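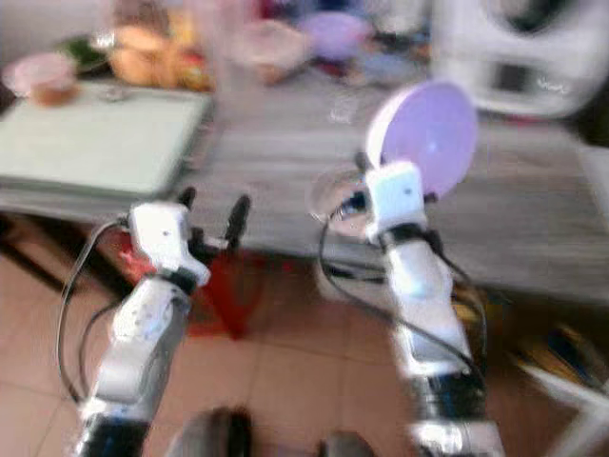 Two white arms at the table

How long do you let no-knead dough sit before baking?

I'm so excited about bread right now! My first loaf came out flat but tasted wonderful. The recipe only says "overnight" and my kitchen is pretty cold. Does longer hurt it?
hurumbaker

Go by the dough! You want it doubled and bubbly on top. Mine can take 18 hours in winter and barely 10 in August, and the slow ones taste best.
Rulside137
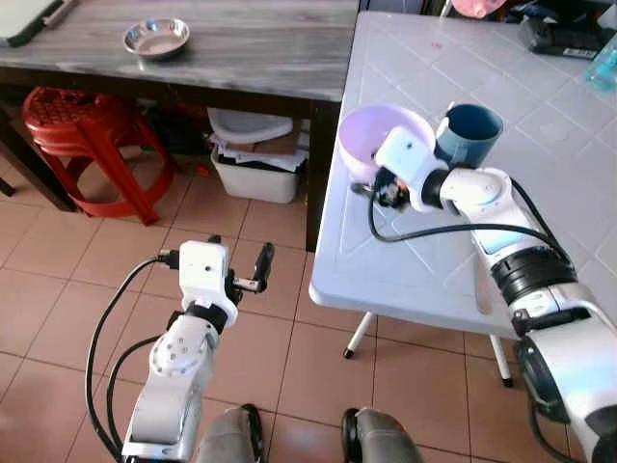 Try a pinch more yeast too, and bake it in a heavy pot with the lid on for the first half hour. The crust is amazing!!
staviveo_2

mine goes in the fridge, works fine
hellwig100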